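Toy library switches to fixed small-box packing

4/26/24 | Staff report, Ezeani Newsletter

The Brusmont toy library has changed the way it stores and lends its small toys. Loose items that used to be kept in deep shelf bins are being moved into shallow white cardboard boxes, each packed as a set and lent as a set. The change covers the small-toy section only. Board games, puzzles and ride-on toys stay on the old system.

Under the old arrangement, borrowers picked single items from the bins and a clerk wrote each one on a card. Returns were checked against the card and dropped back into the nearest bin. The library says the method worked for large toys and poorly for small ones. At the last stock check, 18 small items could not be matched to any card, and a further seven were found in the wrong bin.

The new boxes are square and open at the top while in the building. They come from Sadatex, a packaging supplier, and ship flat. The library has bought 80 of them, enough to fill the two lower shelves along the back wall and leave spares for replacement. A separate slip-on lid is used when a box goes out on loan and is kept at the desk the rest of the time.

Packing follows a short written procedure. The longest item is laid first, flat against one wall of the box. Round items go next, pressed against it so that they cannot roll. Upright and square-sided items fill the corners. Nothing may rise far enough above the walls to hold the lid open. If an item does not fit, it goes back to the sorting tray and a smaller one is tried.

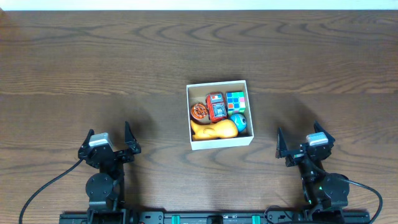 Vol. 7, No. 15

A typical mixed set has five toys: a long yellow-orange rubbery figure along one side, a light blue ball pressed up against it, a Rubik's cube and a red toy vehicle at the back, and a small round orange piece in the remaining corner. Each mixed set is meant to include one item to squeeze, one to roll and one to turn or solve, as far as stock allows.

Every box has a contents sheet held in a binder at the desk. The sheet lists the items by type and color – brand names are left off, as many of the toys are donated and carry no label. On return, the clerk opens the box on the sorting table, compares it with the sheet and signs the line. Around 15 minutes is set aside at the start of each session for boxes left in the drop slot overnight.

Cleaning has also been moved. Hard plastic items are wiped down at return and air dried before the box goes back on the shelf. Rubber and soft plastic items are washed separately. Cardboard boxes are not wiped. A box that is bent, damp or stained is recycled and its contents are moved to a new one under the same set number.

The loan period for a boxed set is the same as for other toys. A set with one item missing can still be returned without charge if the item is brought in at the next visit. After that, the set is withdrawn until a replacement of similar size has been found.

The library looked at clear plastic tubs made by Toven before choosing cardboard. The tubs were stronger and came with hinged lids, but their rounded corners left too little flat space at the base for cube-shaped items. They also could not be stored flat. The tubs may be considered again for the bath-toy section.

Packing of the remaining sets is to be finished by July. Until then, borrowers can take either a boxed set or loose items from the bins still in use. Donations of small toys are being accepted at the desk. Items with loose batteries or missing battery covers cannot be taken.

Comments (4)

gridley_p: Will the sets be swapped around at some point? My two will get through all the mixed ones by fall.

marlow22: We still have one of the old cards and a green car that goes with it. Does that go in the drop slot or back to the desk?

Desk staff: Back to the desk please, with the card. Contents of the mixed sets will be reviewed after the July packing date – no schedule yet.

tinroof: Cardboard won't last long with toddlers. Would have paid a deposit for the tubs.

Last updated: 10:40 a.m.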